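駐車スペース用 可倒式ポール「ペミック(Pemik)」 商品のご案内
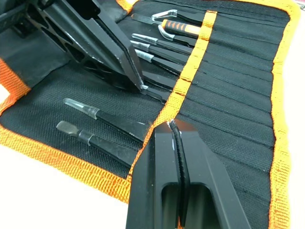 白い天板の上に広げた、オレンジの縁取りの黒い工具ロール

月極の区画に帰ってきたら知らない車が停まっていた、お店の身障者用スペースがいつのまにかふさがっていた、という経験をお持ちの方は少なくないと思います。張り紙をしても読んでもらえず、かといって直接声をかけるのも気が重いものですよね。当店にも毎年、帰省やお祭りで人の出入りが増える8月になると、こうしたご相談がぐっと増えてまいります。

ペミックは、区画の入口に1本立てておくだけの、鍵付きの可倒式ポールです。高さは83cm、運転席からもちゃんと目に入る背丈にしました。試作の段階ではもう少し低かったのですが、開発担当のバレット・カプールが自分の車で何度もバックしてみて「これでは後ろの窓から見えない」と言い張りまして、今の高さに落ち着いた次第です。使わないときは鍵を回してぱたんと手前に倒すだけ。お子さんを乗せたままの朝の忙しい時間でも、さほど手間に感じられないと思います。

反射テープは上下2か所に巻いてあります。夜の9時、10時に帰宅される方からは「ライトを当てるとよく光って、場所がすぐわかる」とのお声をいただきました(ありがとうございます!)。

【仕様】
高さ:83cm
本体:スチール、粉体塗装
色:イエロー/グレー
鍵:2本付属
固定方法:アンカーボルト式(コンクリート、アスファルト用)

アスファルトに取り付ける場合は、下地の状態によってボルトがきかないことがあります。古い舗装のときは、どうぞ事前に写真を添えてご相談ください。また、公道や、私道でも他の方が通行される場所には設置できません。賃貸の駐車場では、管理会社さまか大家さまのご了解を先にいただいてくださいね。

何本もまとめてお使いになる店舗さま、マンションの管理組合さまには、全部を同じ鍵で開けられる「同一キー仕様」も承っております。区画番号のプレート(別売)は1番から200番までご用意があり、番号の指定は備考欄にお書き添えください。

雨ざらしの場所では、蝶番のところに砂がたまりやすくなります。ときどき水で流して、乾いてから油を一滴さしていただくと、動きがずいぶん軽くなります。鍵をなくされたときは、台座の裏の番号をお知らせいただければ合鍵をお作りします。

関連商品:車止めブロック「アナン」、区画番号プレート「ジェシコ」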